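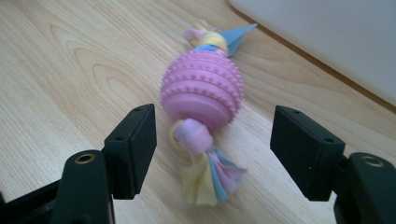 Dustine Knotted Ball Toy for Dogs
Item 3639
Supplied by Skellska Pet Goods

The Dustine is a tug and chew toy for dogs, made up of a pink rubber ball with fleece-like strips drawn through it and knotted at both ends. The raised ridges of the ball carry rows of small nubs. The strips come in pale yellow, light blue and pink and finish in a loose tassel.

Intended use

The Dustine is suited to supervised play, indoors or in a dry yard. It may be thrown, dragged or held at one end for gentle tugging. Many dogs prefer to carry it by the tassel, and the knots give smaller mouths something soft to grip. The toy is not recommended for heavy chewers or for any dog that is in the habit of swallowing fabric.

Puppies may use the toy once they are eating solid food. Kennels and day care centers should issue one toy per dog -- shared toys wear more quickly and can lead to guarding.

Care

Wash by hand in warm water with a mild, unscented soap. Rinse until the water runs clear, press the fabric in a towel and hang the toy by one knot until fully dry. Do not use bleach or a tumble dryer. Pale colors will mark with outdoor use, and some staining of the yellow strips should be expected.

Inspection and replacement

Check the toy before each session. Pull firmly on both knots and look along the ridges for splits or missing nubs. Trim single loose threads with scissors. Withdraw the toy from use if a knot has opened, if a strip has torn through or if any part of the rubber has come away.

Ordering

The Dustine is sold singly or in trade cartons of 400. Single toys are shipped within 2 working days. Carton orders are shipped from the Grilteck warehouse within 9 working days, and a delivery slot will be confirmed by email. Shelters and rescue groups may apply for the trade price on orders below carton size.

Unused toys may be returned in their original packaging. For reasons of hygiene, toys that have been given to an animal cannot be accepted -- except where a fault is reported.

Related items: Wumbei Fleece Mat, Wumbei Treat Pouch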